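**Household Goods and Materials, handout 6: Plastic basketry**
16/07/2024

Read this before the practical. Bring your own basket if you have one, ideally one that has seen use.

Sellers like the phrase "woven by hand" and I would ask you to be suspicious of it. The Nisitz catalog uses it for nearly all its round baskets. Some of them may well be. The catalog gives no maker and no workshop, and item 3816 is sold in lots of 400, every one to the same diameter. Draw your own conclusions, but write down what you based them on.

The basic structure is the same as in willow or cane. Spokes run out from the center. Strands (weavers) go over and under them in rounds. The border is whatever happens to the ends at the rim, and borders are where most cheap baskets give themselves away.

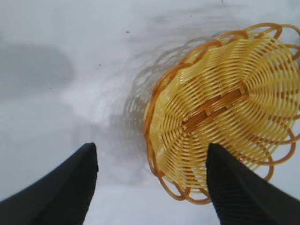

What should you look at first when judging a plastic basket? The base, where the spokes meet, then the join between base and wall.

With a yellow basket like the one shown, the orange spokes stand out from the paler strands, so you can follow them outward by eye. Whether two colors make a basket any better is another matter. The looped, scalloped rim is pretty. I am less sure it is a good idea on something that gets picked up by the edge, and Rarnis, who sell a similar border as "reinforced," do not say reinforced with what.

Gaps between strands are normal. Round strands never close up completely. Gaps that widen on one side only are worth a note.

**Claims to treat with care**

- "Will not crack." Leave it in a sunny window through June and then see.
- "Food safe." Leung print this on the tag with no standard named.
- "Holds its shape." Cadard say so after a test of 90 days. They do not mention any load.

**For the practical**

Turn your basket over and draw the base. Mark each spoke. Follow one strand for a full round and note where it starts, if you can find the place. Then write up to 400 words on whether you believe the label. "I can't tell" is an acceptable finding, provided you say what you would need to see.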